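Swapping and comparing finger pads on a hand-held gripper

Posted 11 November 2018 in Workshop notes

I've had a few messages since the Taltthorpe write-up wanting to know how I pick pads for the hand-held grippers, so I've finally sat down and typed it out. It's a kitchen table job, you don't need a proper bench, and apart from the pads themselves you probably own everything already.

What you'll want:

A small screwdriver that really fits the screws
Two or three sets of pads (I've been going back and forth between the Fluser ribbed ones and the plain Mekthorpe ones)
A soft cloth
A cup of mixed things to grab
A notebook, or the back of an envelope

Step 1. Get the old pads off

Open the fingers all the way and peel from the tip end down. If they're stubborn, warm them with your hands for a minute and try again. Please don't go at them with a knife! I did that back in May and scored one finger so badly that every pad since has sat a tiny bit proud on that side.

Wipe both inner faces and let them dry before you stick anything on.

Step 2. Fit the new pair

Ribs facing each other, tips level. Close the fingers gently and look at them from the side. You want the two pads to meet along their whole length, and if they only touch at the tips, loosen the mounting screws a quarter turn, squeeze, and do them up again. Mine took 4 goes the first time, so be patient.

Step 3. Pick your test things

I used to do this with foam blocks and everything looked brilliant, which told me nothing at all. Now I use chopsticks. Round ones want to roll out sideways, squared ones twist if you catch them on a corner, and when several are bunched together you find out very quickly whether your fingertips are too fat. Stick a spoon in the same cup for a curved, slippery surface. Mix your woods if you can, as bamboo and varnished wood feel quite different through the pads.

Step 4. Run the picks

Do 18 picks per pad set. One stick at a time, lift it clear of the rim, hold for a slow count of nine, put it back. Write down a tick, a slip or a miss. I know 18 sounds a bit mean, and I did once do 100 in an evening, but by the end I was testing my wrist and my temper (mostly my temper).

Keep the same order for every set, and use the same hand. I swapped hands halfway once and had to bin the lot.

Step 5. Have a look at the results

For me the ribbed pads win on round sticks and it isn't close. The plain ones are nicer on the spoon, where the ribs seem to skate about on the curve. If you're using a Vondráček controller further down the line, note how hard you had to squeeze too, it'll save you fiddling with the force limit later.

One last thing, check the pivot pins when you've finished. More than one of mine has worked loose after a long session, and you only notice when the fingers start closing crooked. 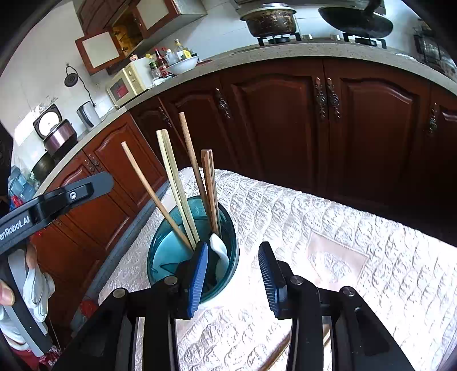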